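Shareholder claim against Mitero: frequent questions

Who can join the claim?
Any person who bought Mitero shares before the trading stop and still had them on that day. You do not need to live in Mavcombe.

What is the claim about?
We say that the directors gave investors wrong sales numbers for the Dendeo product. The directors deny this, and the court has not decided yet.

How many investors have joined?
On September 25, 2018 we had 335 signed forms. Another 204 persons have asked for the form but did not return it.

Do I have to pay?
There is one fee of $80 for registration. If we lose, you pay nothing more – the funding agreement covers the rest.

Will I have to testify?
Most likely no. Our lawyer, Maëlys Coste, expects to call only a few investors. If she needs you, she will write to you first.

When is the next hearing?
In November. The exact day will be on this page when the court confirms it.
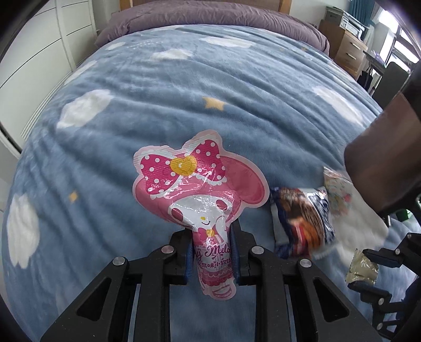
My Melody candy package on a blue blanket.

Can I send copies of my papers?
Yes, copies are enough for now. Please keep the originals at home.

I sold a part of my shares. What now?
Write both numbers on the form, bought and sold. Questions about this go to Hiwot Sisay at the Laitinen office.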